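Can a robot arm do real kitchen chores yet, or only demonstrations?

Posted in Home and Small Shop Automation
13/03/2026

Hello all. I have a small lunch kitchen with my sister. We make salads, sandwiches and one warm dish, and we deliver them to offices in our street. Two persons are cooking, and one person comes in the morning to help with the boring work. This person will leave us in July to study, and I started to think if a machine could take a part of her tasks.

I don't mean a big factory line. I mean an arm on the counter, with a camera and a simple gripper, which can take a thing from one place and put it in another place. My list is like this:

moving boiled eggs from a bowl to the salad boxes
closing the lids of the boxes
wiping the counter after service
putting clean spoons and ladles back in the drawer

A seller from Daltbridge told me all four are "solved." My cousin, who works with machines in a furniture shop, told me that none of them is. I would like to hear from people who have tried. Is it possible now, or should I wait some years? And if only one task is possible, which one would you begin with?

Thank you for your patience with my English.

Posted by Gurka

3 replies

The seller and your cousin are both a little right, I think. The word "solved" usually means that it worked on a table with good light and the same objects every time. A kitchen gives you different objects each morning.

I will take your eggs, as I have spent the most time on this kind of task. For a person it is nothing. For two hard fingers that close from the sides, an egg is one of the unfriendly things. It has no flat side to hold. If you close too little it slides out, and if you close too much you have egg salad before you wanted it.

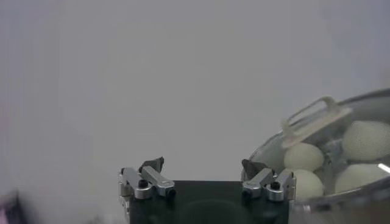 Nouhaila El Khatib
Member, answers mostly on grippers and small arms

The bowl makes its own difficulty. When it is transparent, many depth cameras do not measure the wall well. They look through it, or they catch a reflection and believe there is something in that place. So the arm goes down with too much confidence and touches the rim. Also the fingers need room to open, and with eggs lying near the wall there is often no room on one side. A person solves this with one finger, rolling the egg to the middle, and does not even notice. The machine must be taught this as a separate movement.

What helped in my own tests, in case you want to try:

Use a shallow tray with a colored, matte bottom in place of the bowl. This was the largest improvement for me and it cost almost nothing.

Change the fingertips. Hard wedge tips are good for boxes and blocks. For eggs you want something soft and a little hollow, and it must be a material which is allowed to touch food and can be washed. Please ask the supplier for the paper about this, don't accept only his word.

Let the arm place only, and let a person peel. I have not seen peeling done well by a small arm.

On my bench, with the tray and soft tips, I ran 275 picks and was quite satisfied. With the original bowl I stopped early, I was losing too many eggs and my good mood also.

For the rest of your list: lids are possible if you always buy the same box. Wiping is possible on an empty counter, but your counter will not be empty after service. The drawer I would forget for now. Spoons lie on each other and shine, and every drawer is full in another way.

So begin with the eggs or the lids, one of them only — and keep a person near it for the first weeks.

Dirnico

In my opinion don't. I paid 2,155 for a used arm and it is now holding my coat. You need to clean it also, think about that. Hire a student.

Yazıcı

I agree with Nouhaila about the tray. I would add one question: how many boxes do you make in a day? If the eggs take your helper ten minutes, the arm will not give you back very much, as somebody must set it up, watch it and wash the tips. Before you buy, write down for one week how long each task takes. In our bakery we did this and saw that most of the time went to carrying trays from the oven room, and for that we bought a better cart. The cart has no camera and we are happy with it.

If you still want the arm after that, ask Daltbridge to show it with your own eggs, in your own kitchen, with the morning light from your window. If they only want to show it in their office, you have learned something already.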